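# Why do we dream?

Everybody dreams, even people who say they don't. Most of us have several dreams a night and forget nearly all of them by breakfast.

## What happens when you sleep

Your brain doesn't switch off at night. It goes through different kinds of sleep, one after another, and then starts again. In one kind, your eyes move quickly under your closed lids. Scientists call this REM sleep, which is short for rapid eye movement. You can dream at other times too, but the long, strange dreams with a story in them mostly come in REM sleep.

During REM sleep most of your muscles go floppy. This stops you from jumping out of bed when you dream about playing soccer.

## What are dreams for?

Scientists don't agree yet. Some think dreaming helps the brain sort out memories from the day. Others think it lets us practise dealing with things that scare us. A few think dreams are just what it feels like when a sleeping brain is busy.

Long ago, many people believed dreams were messages. Later, some doctors asked their patients to describe their dreams and looked for worries hidden in them. Some therapists still talk about dreams with people today. A dream can't tell you the future, though.

## Why are dreams so mixed up?

The parts of your brain that deal with feelings and pictures are very active in REM sleep. The part that checks whether things make sense is quieter. So your teacher can turn into your cousin, your school can be under the sea, and you don't think to ask why.

Dreams often borrow bits of ordinary life, such as a room, a table or a cooking pot.
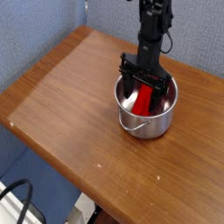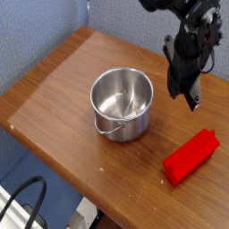
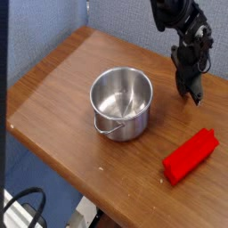 ## Keep a dream diary

Youssra Younis started a dream diary when she was in Year 3. In one dream she caught a bus to a town called Mamitham, where all the shops sold left shoes. There is no such town. Her brain made up the name.

To keep your own diary:

1. Put a notebook and a pencil beside your bed.
2. When you wake up, lie still and think back.
3. Write down or draw what you remember, even if it's only a colour or a feeling.
4. Do this for 10 mornings, then read it all through.

## What about bad dreams?

Nightmares are common, and they can't hurt you. It helps to tell a grown-up you trust. You can also draw the dream and give it a new ending. If bad dreams keep coming back and make you afraid to go to bed, ask your parent or carer to talk to a doctor with you.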